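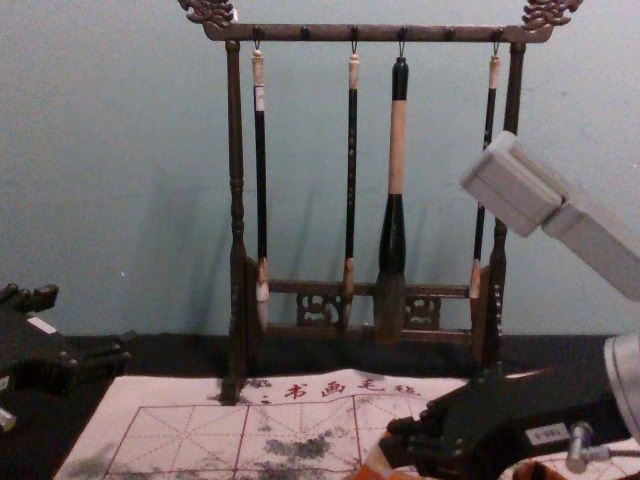 Two-arm station at the brush rack, with a water-writing cloth laid out on the table.

Joltitz Tabletop Two-Arm Kit: Frequently Asked Questions

Last updated December 11, 2024

What is in the kit?
Two arms, two grippers, both table mounts, the power supply, a stop button, the cables and a USB drive with the Wivuvby software. The table, the computer and the things you want the arms to handle are up to you.

Is the brush rack included?
No. The rack, the brushes and the practice cloth are not part of the kit. Any hanging rack with some space between the brushes will do. The one at the top of this page has six pegs with four brushes on them. If your brushes hang close together, leave a peg free on each side of the one you want picked.

Can I rent the kit before I buy it?
Yes. Rentals run 12 days, counted from the day the crate reaches you. If you buy the kit within 40 days of sending it back, the rental fee comes off the price. Rentals ship from our Bundstead workshop only.

How heavy is it?
The packed crate weighs 51 pounds. The arms come in separate foam trays and one person can lift either of them out.

What kind of table do I need?
A flat, rigid one. The mounts clamp to the edge and need a lip of at least 40 millimeters. Folding tables move too much. A dark, matte top is easiest on the cameras. Glass does not work.

Are cameras included?
No. The software takes most USB cameras. See the hardware list on the download page.

Can the arms take a brush off a hook?
Yes, but you have to teach it. The brush should be lifted before it is pulled forward, or the cord can catch on the hook. Thin brushes are harder than thick ones, and most people start with the thickest brush they have. Use the narrow fingertips for shafts and the padded ones for anything wider.

Why water-writing cloth and not ink and paper?
Either can be used. Cloth is easier while you are learning because the marks fade and you can run the same stroke again on the same sheet. The arms are not sealed against liquids. Keep open water pots away from the wrists and the connectors, and wipe up drips before you move the mounts.

Will it write characters by itself?
Not out of the box. The kit comes with no writing program. You guide the arms by hand, record the motion and play it back. Kavitha Kurup's setup notes cover picking up a brush, holding it upright and making a single straight stroke. Notes on longer strokes are planned for March.

Can I use only one arm?
Yes. Turn the other one off in the Wivuvby settings and park it clear of the work area.

Is it safe around students?
The arms are slow and stop when they meet resistance, but they can still pinch. An adult should be in reach of the stop button whenever the power is on.

What does the warranty cover?
Motors, gears and electronics. Fingertips and pads are wear parts and are sold in pairs. Water damage is not covered.

Who does repairs?
Pisharody handles all repairs. Write to Lakshmi Rajan on the support desk first for a return number. Crates that arrive without one are held until we can match them to an order.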